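Stocking the Washrooms at Tendmont Hall

Come on in and have a look around! These pages are usually full of concerts and quilt days and the August supper, but Graça Frade pointed out to me (very kindly, over coffee) that we never show the everyday side of the place, the paper and the soap and the light bulbs, and she's right, so this gallery is all about the small supplies that keep a hall like ours comfortable to visit.

I'll start with toilet paper, which I know makes people giggle, but you try hosting 100 guests for a wedding lunch without it. We buy plain white rolls, the ordinary kind with a cardboard core, and we get them by the case, 60 rolls at a time, from Prollano over on the mill road. Horácio Mendes drives over in his van and always comes back with a bag of their day-old almond buns, so the supply run has become rather popular.

We did try the giant rolls for a while, the ones that promise to last all season. They wouldn't fit the old holders, and Ovidiu Mocanu spent two whole evenings trying to make a bracket for them before we gave the lot to the campground at Neves, where I'm told they are very happy with them. The small rolls went back on the holders the next morning, and I can't say I've missed the big ones one bit.

The spares live on the second shelf of the hall closet, next to the hand towels, and there's a basket with a few more by each sink for busy nights. If you're renting the hall and you find a basket getting low, please do help yourself from the closet! The key hangs on the hook inside the kitchen door.

Click any picture to make it larger, and if you have a nice one of your own from the hall, do send it along to Rosário Loureiro at the front desk, who looks after these pages with me.

Plain white, one roll at a time, with the core left in so it slips straight onto the holder. Still my favorite after all these years. 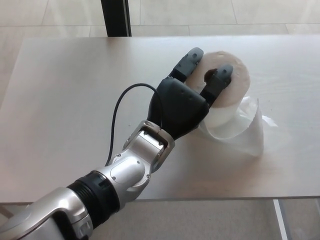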